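Hand-guided recording at Plondville: changes to the Tavent procedure
Last updated: 2026-06-17 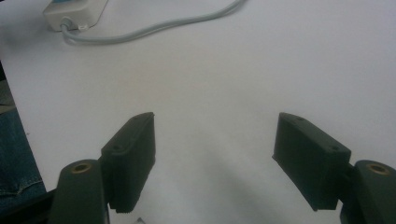
Caoimhe Conneely asked at the last review whether the hand-held gripper should replace remote control for every task on the Tavent list, given how much slower the remote sessions are. The present answer is no. The two methods record different things, and the list contains tasks that suit each.

With the hand-held gripper, the operator moves the fingers directly through the task. The recording holds the view from the camera on the tool, the path of the tool estimated from that view, and the opening between the fingers. No arm is involved until playback. With remote control, the operator drives the arm itself from the Tierney station, so each recorded position is one the arm has already reached. That removes a whole class of playback failures, mainly joint limits and self-collision, at the cost of operator time and most of the operator's sense of contact.

The target for the first Tavent set is 2000 accepted demonstrations across 12 tasks. Acceptance is decided at export. A demonstration is rejected if tracking is lost at any point between the first finger movement and the last, if the finger opening signal has a gap, or if the solved path leaves the arm's workspace. Operators should not try to judge acceptance on the spot. Record the attempt, mark it complete or incomplete, and go on to the next.

Tracking on plain surfaces remains the main source of rejects. A smooth, light tabletop offers few fixed features, and when the tool is held low and pointed steeply down, the fingers and their shadow take up much of what is left. A power strip or a length of cable near the work will give the tracker something to hold, but only while it stays put. If it gets nudged during a demonstration, the solver may read the nudge as motion of the tool. Anything that is going to serve as background has to stay where it was when the mapping pass was made.

The mapping pass is now required at the start of each session and after any change to the table. Move the open gripper slowly over the whole work area, then raise it and tilt it toward each side in turn. Keep the fingers apart during the pass. Cirnix, the export tool, checks the pass separately and will refuse to process a session without one. Sessions recorded under the January procedure, which allowed one map to be shared between sessions, can still be exported with the legacy setting. They will be kept in a separate folder and left out of the acceptance totals.

Three changes to operator technique:

Start each demonstration with the fingers open and the object in view. Starts with the fingers already closed on the object have been hard to align, and the opening signal gives no clear first event.

Hold still before closing. The pause can be short. Its purpose is to separate the approach from the grasp in the recording, and closing while the tool is still traveling tends to blur the two.

Keep wrist rotation within what the arm can follow. A human wrist and elbow will make a turn that the arm can complete only by backing out and coming in again. If a task seems to need such a turn, note it on the session sheet and move it to the Tierney station.

Finger pads are to be checked before each session and again after every 100 attempts. Look for a pad that has shifted against its mounting arm, and check that the screws are seated. A small change in pad angle alters the contact point, and the calibration file assumes that both sides match. If a pad has been removed for any reason, repeat the opening calibration before recording: fully open, fully closed, fully open, with no object between the pads. Log the calibration even if the values come out unchanged.

Remote control stays in use for drawer opening, cable insertion and the two-stage lid task. In each of these the arm's reach is the limiting factor, and paths recorded by hand have too often solved to positions it cannot hold. Placement and sorting tasks move to the hand-held tool with immediate effect. Folding is undecided. Both methods will be tried on the same cloth, and the results compared at playback on the Plondville arm.

Session sheets go in the tray beside the Tierney station. Please write the task code as well as the task name, as Cirnix matches on the code alone.

Filed under: Robot Teaching, Lab Procedures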